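Robot hand money: where we've landed for the October budget

4/13/21

I promised an update once the quotes were in, and they're in! So grab a cuppa, because I've been staring at spreadsheets since breakfast and I'd like some company.

If you missed the last post, we're the small workshop on the second floor at Drevgate that works on getting robot arms to handle food without wrecking it. Bread rolls, pastries, soft fruit, that sort of thing. We have one arm and one hand that we lean on all day long, and the whole lot of us queue up for it like it's the only barbecue at the park. The plan for this year is to buy a second setup so two projects can run at once. The board at Espinoza (they hold our purse strings) said yes in principle and then, quite fairly, asked what it was going to cost.

So, the numbers. The big ticket is the hand, and there are two we like. The Clistetti is the fancier of the pair, with more joints and a softer touch, and the supplier wants a deposit before they'll even put us on the build list. The Turketti is simpler and a fair bit cheaper, and it'd be here weeks sooner. I went in sure I'd pick the Clistetti. After a long phone call about spare fingers I'm a lot less sure, and I'll tell you why.

Fingertips wear out. We knew that, but we'd never sat down and worked out what it costs us, so last month I went back through every receipt I could find in the drawer, the inbox and (sorry) the glovebox of my car. We spent $1162 on replacement tips and covers over the year, which was more than I'd have guessed if you'd asked me at the Christmas do. The Clistetti tips come as a sealed set, so when one goes you buy the lot. The Turketti ones clip on singly. Over a couple of years that gap starts eating into the price difference in a way the brochure is very quiet about.

Then there's the dull stuff, and I have grown weirdly fond of the dull stuff. Cables! Every time we've bought a machine we've forgotten the cables, and every time somebody ends up at the electronics shop at ten to five paying far too much for the wrong length. This time there's a proper line for cables, connectors and a decent power board, and it comes to $194. I'm prouder of that line than of anything else in the document. There's also a second table, plates and mats, floor covers for the cable runs, and a bit put aside for freight, which has gone bonkers lately and shows no sign of settling down.

All the extras together, leaving the arm and the hand out of it, come to roughly $2271. I've had a couple of people ask me whether we could shave that back. We could, a little. But the last time we trimmed the extras we spent three weeks with a very expensive arm sitting in its crate while we waited on a mounting plate, and I'd rather not do that again with everybody watching.

The other thing I've changed is how we ask for the money. Before, it was one lump and a hopeful email. Now I've split it into two goes: the hand and its spares first, then the arm and the table in October when the new budget opens. It means the new hand can go on our existing arm for the first few months, so we get to learn its moods before we've committed to everything else. And if it's a lemon we'll know early, with half the money still in the bank.

A few of you asked what a second setup would be for, day to day, and whether we couldn't just book the first one more cleverly. Fair question! We did try a roster. The trouble is that food jobs are fiddly to reset. One person has the plate, the mat and the grip all sorted for pastry work, then the fruit project needs the table, everything gets shifted, and the next morning you're spending an hour putting it back the way it was before you can pick up a single thing. 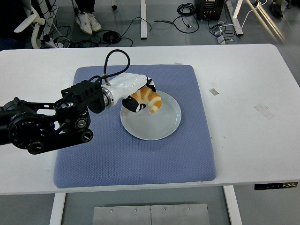 And that hour adds up. I kept a tally on the whiteboard and we lost 21 hours in a month to setting up and packing down, which is a fair chunk of a working week gone before morning tea. That's the figure I put right at the top of the request, ahead of any of the clever stuff about joints and grip force, and I reckon it's the one that got the nod. People who've never touched a robot still know what it's like to share a kitchen.

What happens next is that both suppliers are lending us a demo hand, the Turketti first and the Clistetti after it. Each one gets the same set of jobs on the same arm, with the same fussy people poking at it. I've asked everyone to write down what annoyed them as they go, because by the Friday we all get polite about it and the useful grumbles are gone. I'll be keeping an eye on how quickly we can swap a fingertip, how long the supplier takes to answer an email, and whether the cable sits somewhere sensible or snags every time the wrist turns.

If you've run either of these hands in your own shop I would love to hear from you, particularly about spares after the warranty runs out. Same goes for anyone who leased instead of buying. We got a lease quote and I couldn't make it stack up past the first year, but I'm very willing to be told I've done the sums wrong – it wouldn't be the first time.

The full spreadsheet is on the shared drive in the equipment folder, with the colours fixed so you can read it without squinting. Comments go in the last column, please, and not over the top of my formulas. You know who you are.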